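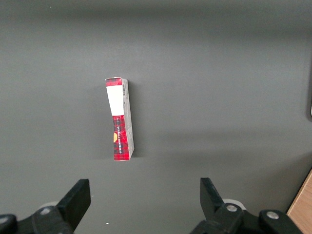

In November I decided that my desk must become a place where I can find things again. We moved to Brarkusen two years ago and since then I have kept every small box, because a small box is always useful, or so my grandmother taught me. The red tartan one I like the most. It is narrow and it stands well on its short end, and I still can't throw it away.

My rule for this tidying was simple. Everything small goes first on a tray, and only then it gets a place. I use a flat tray in a pale pink colour, with round corners, which I bought at Prydderch for up to 6 pounds (I have lost the receipt). When the tray is full, I stop and sort. Before, I made one big heap on the bed and at eleven in the evening I had to sleep beside it.

The sorted things go into the little oak cabinet with two drawers. In the upper drawer I keep what I use every day, such as pens, tape and the good scissors. The lower one is for batteries, spare keys and cables which I am afraid to throw out.
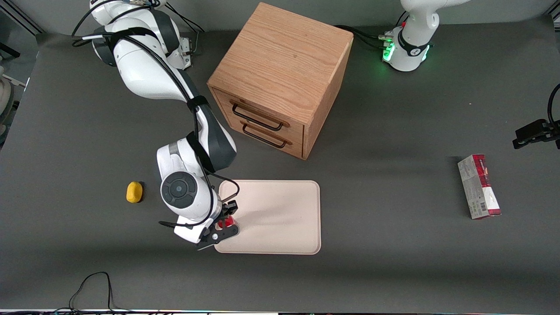

Should small things be sorted before you buy a cabinet for them? Sorting first is better, as you then know how many drawers you need, and mine would have been too small if I had kept everything.

Next I will do the kitchen shelf, but not this month.

2 comments

Clernano wrote:
I do the same with a baking tin. Do your drawers stick in winter?

Skillum wrote:
Please keep the tartan box!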